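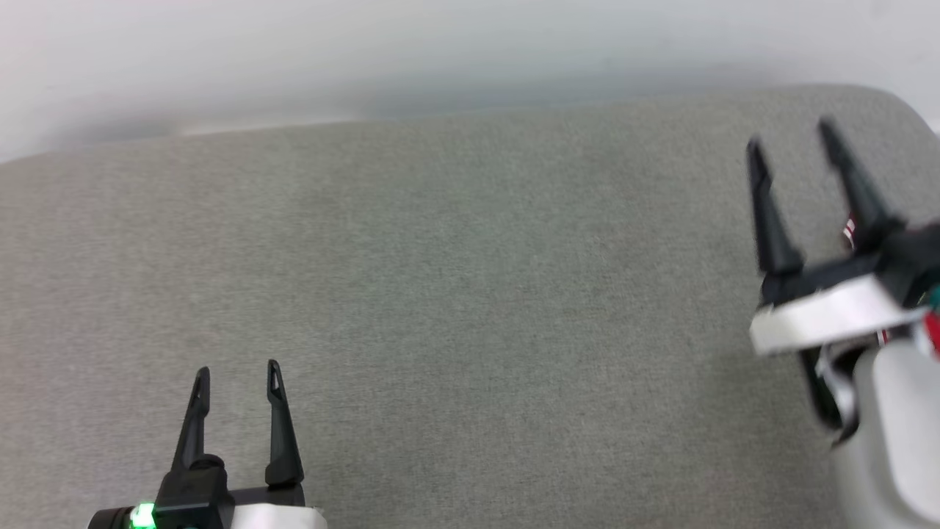
打印本页 | 用电子邮件发送

主题：Re: 布面沙发翻新，坐垫要不要拆下来洗
发件人：Subira Were
收件人：旧家具修补邮件列表

Peninah，各位好：

先回答坐垫的问题，再说扶手。你的原信我留了一部分在下面，方便后来的人看。

> Peninah Shirima 写道：
> 我在 Skistton 的旧货行收了一张两人座的布沙发，浅色，架子没有松动，弹簧坐上去也不响。
> 问题有两个。一是坐垫套整体发暗，我想拆下来用洗衣机洗，但标签剪掉了，不知道是什么料子。二是右边扶手前端的布起球很厉害，用剃毛器推过一遍，过几天又起来了。
> 店里的人说换一套新布要 1130，还不含海绵。这个价钱值不值？列表里有没有人自己换过？

标签没有了，就不要直接进洗衣机。我先前洗坏过一套，外套缩了水，拉链勉强拉上，四个角全是皱的，后来只好拿去垫狗窝。先在坐垫底面找一块看不见的地方，用白布蘸清水按一按，等它干透，看有没有水印。没有水印，再换成加了少量中性洗涤剂的水试一次。两次都没事，就可以用湿布整面擦，从边上往中间擦，擦完马上用干毛巾吸。不要只擦脏的那一块，干了以后会留一圈印子。

如果试出水印，这套布就只能干洗，或者请人上门做。上门的价钱各地差得多，我这边的行情对你没有参考意义。

里面的海绵可以单独拿出来看一下。翻到侧面，用手掌压到底再松开，回弹慢或者留坑的就该换了。换海绵比换布便宜，自己也能做，量好长宽厚，厚度多加 2 厘米，外面再包一层喷胶棉，套子撑起来以后皱褶会少很多。我用的是 Masanja 的裁切海绵，他们按尺寸切，圆角要另外说明，不说就是直角。上次我忘了写，拿回来自己用面包刀修的，修得不太齐，套上以后倒也看不出来。

起球的事，剃毛器只能管一阵。扶手前端是手一直摸的地方，短纤维会不断磨出来，推几次以后一般会慢下来，推得太勤布会变薄。我的做法是隔一段时间推一次，刀网调到最高的那一档，布要绷平，顺着一个方向走。介意的话，做一个扶手套盖上，用坐垫底面的余布或者颜色相近的布都行。旧沙发的坐垫底面有时用的是另一种布，剪之前先比一比。

换整套布 1130 这个价，要看包不包拆旧布和打钉。请你问清楚三件事：布是按米算还是按张算，底下的防尘布换不换，旧钉是拔掉还是直接盖过去。最后一项差别很大。盖过去的省工，但边上会鼓出一条，坐久了能摸到。Perach 的师傅给我报价的时候这几项是分开列的，我觉得这样比较清楚，你可以请店里也照这样写一张。

自己换也可以，两人座不算难，背面的那块最费时间。拆的时候每一块布用粉笔写上位置和方向，按顺序拍照，旧布不要扔，新布照着旧布裁，四边各留 2 厘米缝份，打钉的那几边再多留一些，不够抓会很难受。我第一次做的时候内扶手裁反了一片，只好重新买布，Elavis 那家店最少卖半米，剩下的现在还在柜子里。

布料上，浅色细绒面的好看，但容易沾毛，家里有猫狗的话建议选织得密一点的平纹。摸上去有点硬没关系，用一段时间会软。

另外，上次有人在列表里问钉枪的事，我用的是手动的，打硬木架子很吃力，钉子常常进不去一半。如果你的架子是硬木，还是借一把气动的。我这里那把星期五以后空着，住得近的可以来拿，钉子自备。

你要是试了水印，请把结果发上来，连同坐垫侧面缝线的情况一起说一下。缝线如果已经发脆，湿擦之前最好先补。

Subira

打印本页 | 用电子邮件发送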